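Bench Assessor, Perforated Kitchenware and Small Enclosures (casual, fixed term)
Forow Product Evaluation, Hirnitz Street workshop
Posted May 19, 2018

Forow is recruiting casual assessors for the Kurico round of household goods evaluation. The round covers colanders, steamer inserts, salad spinners, laundry tubs, lidded bins and other rounded vessels with holes, slots or vents. Assessors inspect, clean, dry, re-inspect and grade each item under a written procedure. The work is repetitive and carried out at a bench.

Scope of the round
The schedule lists 186 items. Each is graded for surface finish, evenness of perforation, edge condition, drainage and ease of cleaning. Finish and perforation are graded before any water contact. Drainage is measured with a two-litre fill at the sink. Cleaning is graded after a starch residue has been applied and left to set overnight.

Duties
Unpack items and check the label against the schedule.
Inspect inner and outer walls under the fixed bench lamp, then under diffuse light.
Record scratches, mould lines, flash, discolouration and blocked or misshapen holes on the grading sheet.
Carry out the fill and drain test and enter times to the nearest second.
Wash by hand with the supplied detergent. Dishwasher cycles are run by the workshop technician.
Return items to the correct shelf and wipe down the bench at the end of each session.

Hours and pay
Sessions run for three hours, morning or afternoon, Monday to Friday. Assessors are asked to commit to 12 sessions. Pay is at the casual laboratory hand rate, with superannuation, and is processed fortnightly. Travel is not reimbursed. Street parking is limited to two hours before 4 pm; the Reddy Lane car park behind the building is all day.

Essential requirements
Normal or corrected near vision, including the ability to distinguish muted greys and greens. A short colour test is given at the induction.
Steady handwriting. Grading sheets are completed in pen and transcribed later.
Ability to stand or sit at a bench for 30 minutes between breaks and to lift a full tub to the sink.
No known sensitivity to dishwashing detergent or nitrile gloves.
Right to work in Australia.

Desirable
Prior work in moulding, catering equipment, textile inspection or any other job with a defect code list.
Familiarity with raking light inspection.

Notes on finish grading
Applicants sometimes ask what the visual component involves. Most of it consists of separating marks in the material from effects of the lamp. On a curved wall with a soft sheen, light coming through perforations can land as pale spots beside a pattern of dark dots, and the two may overlap. Light spots are not recorded. Glare is not recorded. If the assessor cannot decide within one minute, the item is turned and viewed again, and the second reading stands.

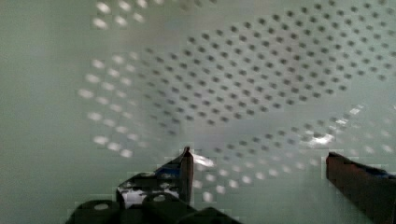

Do I need my own gloves and apron?
Both are supplied at the workshop in small, medium and large. Closed shoes with a non-slip sole are the applicant's own responsibility.

Selection
Shortlisted applicants attend a paid two-hour trial at the bench, during which they grade a small set of reference items already graded by senior staff. Agreement with the reference grades is the main criterion. Previous experience is considered only where trial results are close.

How to apply
Send a résumé of no more than two pages and a note of available weekdays to Boris Begović, Evaluation Supervisor, using the contact form under Positions. Quote Kurico round in the subject field. Applications by post are accepted at the Hirnitz Street office. Late applications are held for the next round, which is expected to open in March.

Applicants who assessed for Forow in the previous round do not need to repeat the colour test but must attend the induction, as the defect codes for holes and slots have been renumbered.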